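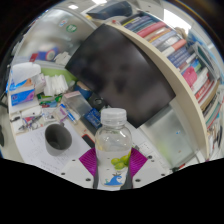
Roltine Round Coaster, Dark Red: A Desk Review

Posted January 21, 2023

I didn't think I was a coaster person. Coasters belonged to people with a good table and a low opinion of their guests. But my desk at work is white, and white desks keep records, so I ordered a single Roltine from Zallinura and have had it next to my papers for 23 days.

Color first. The listing says "wine." I'd say dark red, a shade or so more serious than I expected, and on a white desk you can find it without looking very hard. I do a lot of my thinking on big loose sheets of paper, and by lunch they have usually spread over everything flat. A white coaster would go under on the first morning. The red one stays visible, or enough of it does.

What it holds

Mostly a plastic water bottle, the kind with green fruit and a blue wave on the label, as if it had been bottled at an orchard by the sea. A bottle like that isn't hard to please. It stands on the Roltine with room to spare, and the coaster stays put when I pick the bottle up, unlike the Ndung'u one I had at my last job, which used to come along for the ride and then let go over the keyboard.
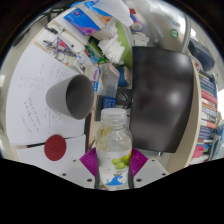
Paper is the weak point. Set the coaster half on one sheet and half on another and it will sit there happily enough, but pull out the bottom sheet and you are now performing the tablecloth trick in front of your coworkers. I have done this twice. A heavier coaster might have pinned the pages down properly. The Roltine just rides along on top with an air of having been invited.

It's also a coaster for one drink. I keep a gray cup going as well as the bottle, and the two of them can't share. The cup gets the bare desk or the corner of my notes, and some of those notes now have a ring around the important part. I'd call that user error, but I've noticed Roltine also sells these in pairs.

Size and the crowded desk

If you have a monitor stand, a nest of black cables behind it and a shelf of books hanging over the lot, you know how little open desk is left in front.

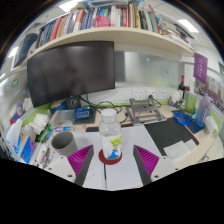

I looked at the Zevo desk tray before buying, since it has a spot for a cup and a spot for pens, but it would have eaten the only clear patch I own. The Roltine takes up the space of the drink plus a polite margin.

Cleaning: a damp cloth. The leaflet claims it is good for over 50 washes, and I have given it one.

Rating: 4 out of 5. The missing point is for the tablecloth trick. I've ordered a second one for the cup.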